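Sprechernotizen zum Vortrag »Der Tisch nach dem Nachmittag. Ordnung und Reinigung in gemeinschaftlich genutzten Wohnräumen«
Fachtag Hauswirtschaft, Haus Wandulard, 20. Mai 2026
Fassung für den Vortrag, mit Hinweisen zur Zeiteinteilung

Begrüßung und Einordnung (kurz halten)

Sehr geehrte Damen und Herren, im Namen der Hauswirtschaftsleitung begrüße ich Sie zum zweiten Vortragsblock. Der Block am Vormittag galt der Wäscheversorgung. In diesem Teil geht es um einen kleineren Gegenstand, der in den Leistungsverzeichnissen unserer Häuser bislang kaum vorkommt: den Wohnzimmertisch, an dem gegessen, geknabbert und erzählt wird und der anschließend wieder für alle nutzbar sein soll.

Der Träger Bandulow unterhält Wohngruppen, in denen die Bewohnerinnen und Bewohner ihren Tagesablauf weitgehend selbst bestimmen. Feste Mahlzeiten werden in der Küche vor- und nachbereitet. Für diese Abläufe liegen Anweisungen vor. Für die Zeit zwischen Mittag- und Abendessen fehlten sie bis zum vergangenen November. Damals wurde die Arbeitshilfe »Susance« in Kraft gesetzt, auf die ich mich im Folgenden beziehe.

Hinweis für den Vortrag: Die Arbeitshilfe liegt am Eingang aus. Nicht vorlesen, nur auf Abschnitt 2 verweisen.

Ausgangslage

Im Rahmen der Vorbereitung wurden 254 Rückmeldebögen aus den Wohngruppen ausgewertet. Die häufigste Beschwerde betraf den Zustand gemeinschaftlicher Tische am späten Nachmittag. Genannt wurden Schalen von Obst und Nüssen, angebrochene Packungen, klebrige Stellen auf Tischdecken und Abfallbeutel, die zwar zugebunden, aber nicht fortgetragen worden waren. Beschwerden über Bäder und Flure folgten mit deutlichem Abstand.

Auffällig war die Frage der Zuständigkeit. Die Küche betrachtete den Tisch als Teil des Wohnraums, die Reinigung betrachtete Lebensmittelreste als Angelegenheit der Küche. Beide Auffassungen ließen sich mit den damaligen Verzeichnissen begründen. Die neue Regelung ordnet den Tisch der Gruppe zu, die im Wohnraum Dienst hat. Sie schließt die Mitwirkung der Bewohnerschaft ausdrücklich ein.

Pause für Zwischenfragen, höchstens eine.

Die Reihenfolge der Arbeiten

Ich komme zum praktischen Teil. Die Arbeitshilfe sieht vor, dass zunächst der lose Abfall aufgenommen wird. Schalen und Kerne kommen in den Bioabfall, sofern die Kommune ihn getrennt sammelt. Leere Verpackungen werden gesondert erfasst. Eine geöffnete Packung gilt erst dann als Abfall, wenn sie geprüft wurde. In der Praxis werden halbvolle Packungen häufig mit entsorgt, was regelmäßig zu Unmut führt.

Danach werden die Vorratsbehälter verschlossen und zurückgestellt. Durchsichtige Behälter haben sich für Nüsse und Trockenobst bewährt, da der Füllstand ohne Öffnen erkennbar ist. Gemischte Ware und sortenreine Ware sollen getrennt bleiben. Dies dient auch dem Schutz von Personen mit Unverträglichkeiten, die auf eine eindeutige Zuordnung angewiesen sind.

Erst im dritten Schritt kommt das Tuch zum Einsatz. Wird zu früh gewischt, verteilen sich Krümel und feine Schalenteile über die Fläche und gelangen in das Gewebe der Decke oder auf die Polster.

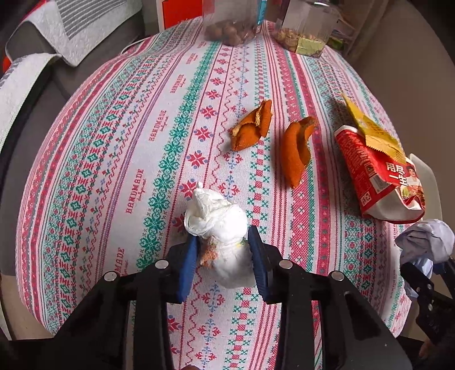

Wohin gehört der verknotete Beutel, wenn der Tisch noch nicht abgewischt ist?

Der Beutel wird vor dem Wischen vom Tisch genommen und unmittelbar zur Sammelstelle gebracht. Ein Zwischenlager auf Stuhl, Sofa oder Fußboden ist nicht vorgesehen. Fällt danach noch Abfall an, wird ein neuer Beutel verwendet; ein bereits verknoteter Beutel wird nicht wieder geöffnet.

Orangenschalen und andere Obstreste

Zu den Obstresten eine gesonderte Bemerkung. Schalen von Zitrusfrüchten trocknen bei Zimmertemperatur ein und rollen sich auf. Sie wirken dann unproblematisch und bleiben entsprechend länger liegen als etwa ein Apfelrest. Auf hellem Stoff können ihre Öle jedoch Flecken hinterlassen, die sich in der Maschinenwäsche nur teilweise lösen. Die Arbeitshilfe empfiehlt daher, für Obst grundsätzlich einen Teller bereitzustellen.

In einigen Gruppen werden getrocknete Schalen bewusst aufgehoben, als Duft für den Raum oder für Tee. Dagegen bestehen keine Einwände, sofern sie in einem beschrifteten Gefäß liegen und unbehandelte Früchte verwendet wurden. Schalen ohne Gefäß gelten als Abfall. Diese Festlegung hat anfangs Diskussionen ausgelöst, wird inzwischen aber weitgehend eingehalten.

Tischdecken mit Muster

Bedruckte Decken sind in unseren Häusern beliebt, und sie sollen es bleiben. Volkstümliche Motive, Sterne, Zackenbänder und Kreuzstichmuster geben einem Wohnraum ein Gesicht, das eine abwaschbare Einheitsdecke nicht hat. Für die Reinigung bedeuten sie einen gewissen Mehraufwand. Kleine Reste sind zwischen bunten Mustern schlechter zu erkennen als auf einfarbigem Stoff. Die Sichtkontrolle allein genügt deshalb nicht. Die Fläche wird zusätzlich mit der flachen Hand abgestrichen.

Bei runden Tischen wird von außen zur Mitte gearbeitet und das Gesammelte dort aufgenommen. Das Abschütteln der Decke im Raum unterbleibt. Wo ein Balkon vorhanden ist, darf dort ausgeschüttelt werden – die Hausordnung und die Ruhezeiten sind zu beachten.

Der Wechsel der Decke erfolgt wöchentlich sowie bei sichtbarer Verschmutzung. Im Rechnungsjahr wurden in der Wäscherei Moradi 1159 Tischdecken aus den Wohngruppen bearbeitet. Geplant waren 1000. Die Überschreitung erklärt sich nach Einschätzung der Wäscherei überwiegend durch vorzeitige Wechsel wegen Obst- und Fettflecken. Eine gezielte Vorbehandlung in der Gruppe könnte einen Teil dieser Wechsel entbehrlich machen.

Falls die Zeit knapp wird: den folgenden Abschnitt auf den ersten Absatz kürzen.

Sofa, Decken und Überwürfe

Der Tisch steht in den meisten Wohnräumen in der Nähe des Sofas. Was auf ihm liegen bleibt, findet sich früher oder später auf den Polstern wieder. Gesteppte Überwürfe schützen den Bezug und lassen sich gut abnehmen. In ihren Nähten sammeln sich allerdings feine Krümel, besonders von Nüssen. Vor der Wäsche sind die Überwürfe abzubürsten.

Die Überwürfe werden nach dem Abräumen des Tisches glattgezogen und auf Gegenstände durchgesehen. Brillen, Fernbedienungen und Hörgerätebatterien gehören zu den häufigen Funden. Persönliche Decken bleiben am Platz der jeweiligen Person und werden ohne Rücksprache weder gefaltet noch ausgetauscht. Dieser Punkt mag nebensächlich erscheinen, ist den Bewohnerinnen und Bewohnern nach Auskunft der Rückmeldebögen jedoch wichtig.

Tücher und ihre Zuordnung

Für Tischflächen sind hellblaue Tücher vorgesehen, für Sanitärbereiche rote. Diese Farbordnung gilt in allen Häusern des Trägers. Ein Tuch, das zu Boden gefallen ist, wird an diesem Tag nicht mehr auf einer Tischfläche verwendet. Gebrauchte Tücher kommen in den Wäschesack im Hauswirtschaftsraum. Sie verbleiben nicht zusammengeknüllt auf der Stuhllehne oder am Spülbecken.

Mitwirkung der Bewohnerschaft

Der Wohnraum ist kein Betriebsraum. Das Aufräumen soll das Beisammensein nicht beenden, und solange jemand isst, wird nicht gewischt. Wer mithelfen möchte, übernimmt eine klar umrissene Aufgabe, zum Beispiel das Verschließen der Behälter oder das Zusammentragen der Schalen. Angebrochene Packungen werden der Person zurückgegeben, der sie gehören, oder mit dem Öffnungsdatum versehen in den gemeinsamen Vorrat gestellt. Bei Verpackungen mit fremdsprachiger Beschriftung ist vor der Aufnahme in den Vorrat nach den Zutaten zu fragen.

An dieser Stelle auf den Aushang für die Gruppenräume hinweisen. Er ist in großer Schrift erhältlich und kann bei der Hauswirtschaftsleitung angefordert werden.

Offene Punkte für die Aussprache

Noch nicht abschließend geregelt ist die Vorbehandlung von Flecken durch das Gruppenpersonal. Die Wäscherei befürwortet sie, verlangt jedoch eine Einweisung in die Mittel. Ungeklärt ist ferner, ob private Tischdecken über die Wäscherei laufen dürfen und wer bei Einlaufen oder Verfärbung haftet. Hierzu liegen 2 Vorschläge vor, die im Anschluss in den Arbeitsgruppen beraten werden.

Ich danke Ihnen für Ihre Aufmerksamkeit und bitte um Wortmeldungen. Rückfragen zur Wäschekennzeichnung bitte an die Moderation des ersten Blocks weitergeben.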